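Ludstead Shared Kitchen: Cups, Tabletops and Small Wares Check
August round
Checked by: Torben Hagedorn
Started: 9:15 in the morning

Good morning, everyone, and thank you for leaving the draining rack so tidy, it made my heart glad. My comments run long again (I know, I know), but please read at least the ones marked FIX or WATCH.

1. Cups, rims and handles
OK, with one WATCH
All 26 cups came off the shelf and I ran a fingertip around every rim, slowly, the way I was taught at the Tromimthorpe kitchen years ago. A chip you can't see will often catch on your skin first. The white ones with the brown rim need a bit of patience, as a tiny nick can hide in the brown line, so tilt them toward the window. One handle on the lower shelf has a hairline where it joins the cup. It held up fine when I filled it, but I'd like to look at it again next month, and I've put it at the back with a bit of tape on.

2. Insides of cups
OK
Some tea staining on 5 of them, down in the corner where the wall meets the base. Staining isn't a safety matter and I haven't marked anyone down for it! A spoonful of baking soda and a soft cloth will do it. Please, please no steel wool, it scratches the glaze and then the stains come back worse than ever.

3. Wooden tabletop
WATCH
Such a lovely top, all those narrow strips in their different browns and creams, and it deserves a little kindness. I checked the seams with a thumbnail from one end to the other. Two of them near the sink end feel slightly raised, nothing that would snag a sleeve yet. Wipe spills along the strips and dry them straight away. Oil is due before winter.

4. Table legs and wobble
FIX, done on the spot
One leg bolt had worked loose. Tightened, leaned on, leaned on again with a full pitcher standing on top, no movement. If it goes again, tell me and don't fold up a napkin under it.

5. Shelf over the counter
OK
The brackets are solid. Cups no more than two high, please, and handles turned in so they don't get knocked by a passing elbow. The heavy Dwivedi mixing bowls belong down below, where I found all but one of them.

6. Hot water
FIX
The Lurnow kettle boils up to 100 as it should and shuts itself off, but the lid needs a firm push before it clicks. I've asked for a new lid. Until it comes, fill only to the middle line and pour with the cup standing on the table, well in from the edge, never held in your other hand.

7. Floor by the sink
OK
Mat flat, corners down, dry underneath.

Carried over from last time: the cracked saucer is gone, and the drawer that used to stick now runs beautifully (thank you, whoever waxed it). Next round I'll begin with the taped cup and those two seams.
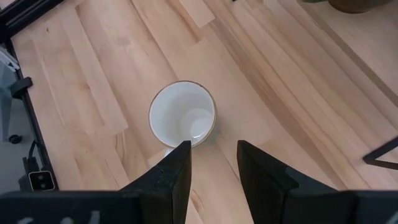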